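What Is a Food Bank, and Where Do All the Beans Come From?

Explained for readers aged 8 to 12
2020-03-05

Somewhere in your town there is probably a room with a great many tins of beans in it. It might be behind a church, or over a shop, or in a building that used to be a bank, which confuses people. This room is a food bank, and it is one of the odder sorts of charity, as it spends most of its time moving soup from one shelf to another.

In Latden the food bank is on Holloway Street. It opened in a garage with two shelves and one kettle. It now has a proper building, 12 shelves and still, for reasons lost to history, one kettle.

What is a charity, anyway?

A charity is a group set up to help people or animals or places, and not to make anybody rich. It can have money. It can even have quite a lot of money. But the money has to be spent on the thing the charity says it is for. If a charity says it looks after donkeys, it can't spend the donkey money on a speedboat, even if the donkeys are very keen.

Who goes to a food bank?

All sorts of people. Someone's job might have ended. Their boiler might have broken in the same week as their car. Sometimes the rent goes up and the wages stay where they were, looking innocent. You can't tell by looking at a person whether they have been to a food bank, and it is rude to try.

Most people are sent by somebody who knows them, such as a doctor, a teacher or an advice worker. That person fills in a slip of paper, which grown-ups call a referral. Grown-ups like to have a long word for a slip of paper. The slip says how many people live in the house and whether anyone can't eat certain things, so that a baby doesn't get sent home with a jar of pickled onions.

Where does the food come from?

Some of it comes from the big baskets near the supermarket tills. Some comes from schools, mostly in the autumn, when the hall fills up with tinned sweetcorn and everybody sings at it. The rest is bought with money people have given.

Last year people in Latden gave the food bank 4,000 tins. Of these, 3,360 went out again in parcels. The others were still on the shelves at New Year, and if you guessed that a lot of them were kidney beans, you have clearly met a food bank before.

Every tin has a date on it. The oldest dates go at the front of the shelf and the newest go at the back. Elis Nicholas runs the sorting table on Holloway Street and has found some remarkable things at the bottom of carrier bags, including a tin of rice pudding older than she is. (It was not given to anybody. It lives on the windowsill and is called Gerald.)
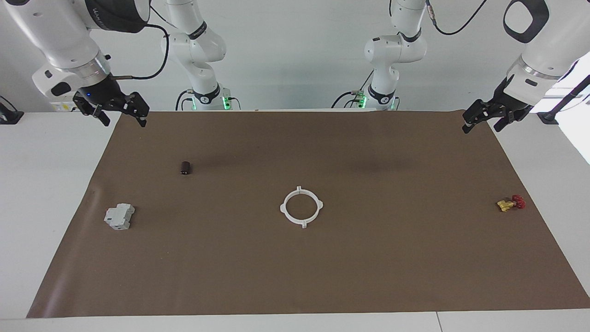 What goes in a parcel?

A parcel should last three days. There will be cereal, pasta or rice, tinned vegetables, tinned fruit, something for sandwiches, tea or coffee and long-life milk. Many food banks add soap, toothpaste and loo roll, which you can't eat but would certainly miss.

What it mostly won't have is anything that goes off quickly. Latden has one fridge, given by the Stisteo bakery, and it hums so loudly that people have to raise their voices on the subject of yoghurt.

Who does the work?

A few people are paid, such as the manager, Tobias Lindqvist, who drives the van to Sostham and back twice a week. The rest do it for nothing. They don't get wages, but they do get biscuits, and there is some quiet rivalry over the ones with chocolate on.

Do food banks fix the problem?

No, and the people who run them will tell you so. A parcel means there is dinner tonight. It doesn't mend the boiler or find anyone a new job. That is why many food banks also have a table where you can sit and get advice about bills. Tobias says he would be delighted to be put out of business, and then he goes off to unload the van.

Can children help?

Yes. Ask at home before you give anything away – the tin you have picked may be somebody's supper. Check the date. Think about what you would like to eat yourself, and try to resist the kidney beans.

You could also ask your school about a collection. A school in Sostham held one in June, when hardly anyone else does, and brought in 300 items. One was a single potato, carefully wrapped. It was put in a parcel that same afternoon.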